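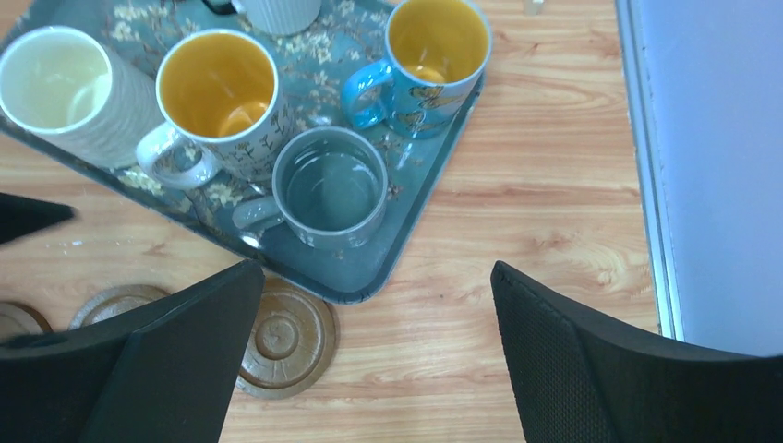 Mugs on a flowered tray, coasters on the table, and a gripper in between. Ostport, June.

I own more than one set of coasters and I'm not sure I've ever thought about any of them for a full second. You grab one, you put it down, you put a mug on it, you go watch TV. So it was a strange feeling to drive out to Ostport this summer and spend most of a day watching very smart people worry about coasters.

The shop I visited, Jekness, wants to sell a machine that handles the small stuff around the house: clearing a tray, setting out cups, hanging things back up. I'd gone in with a simple question from my editor (and, okay, from my own messy kitchen). Can these things do chores yet?

My answer after that visit is "sort of, if you're patient," and I want to explain what I mean by patient. The job that day was tea-tray stuff, with mugs and coasters that had to end up where a host would want them. My niece could do it at five.

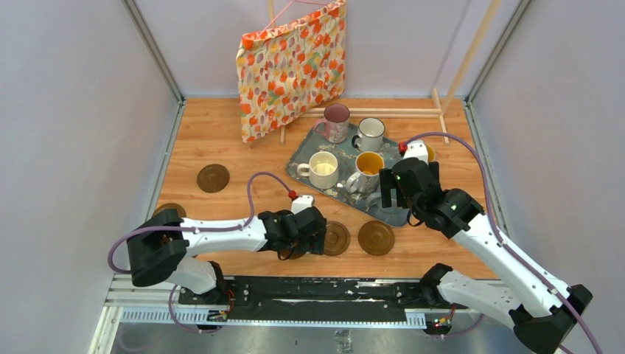
Two arms share one rail at the front of the table, with the mugs within reach.

Two arms sounds like plenty until you think about what you do with your own two. You steady the tray with one hand while the other goes for the mug, and you don't plan any of it! The engineers have to care which arm goes first and whether the elbows will get in each other's way. They told me they'd logged 396 practice rounds on trays and cups before I showed up, and they talked about that number the way I talk about my first week of piano lessons.

Handles are a whole subject by themselves. So is shine. A glossy glaze throws light back at a camera, and a camera can be fooled by a bright spot in ways your eye just isn't. I kept wanting to reach over and do the thing myself, which I'm told every visitor does.
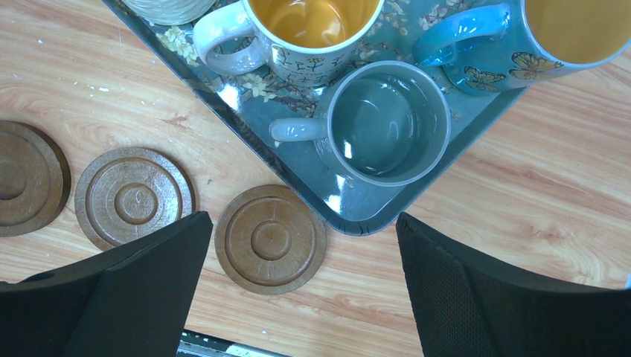
The view from the wrist: three mugs on the tray and a row of coasters beside it.

Then there's the coaster. It's flat, it's low, and there's hardly any edge to pinch. I slide mine to the end of the table and catch it, or get a fingernail under it, and a gripper has no fingernails. Try picking one up with two wooden spoons some time. I did, at home that night, and it took me 16 tries. 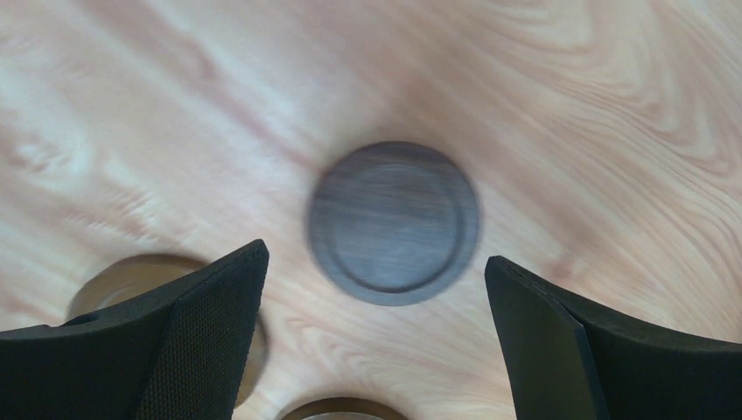
I asked when I could buy one. The answer was a long breath and then a price they'd like to hit someday, $3,000, with a lot of ifs attached. A rival outfit over in Hinovville, Figueroa, talks about $2,000 for a one-armed version that only does dishes. I'd believe either of them more if they'd let me bring my own dishes.

For now I'm still the one clearing the table at my house, and I've started noticing how I pick things up.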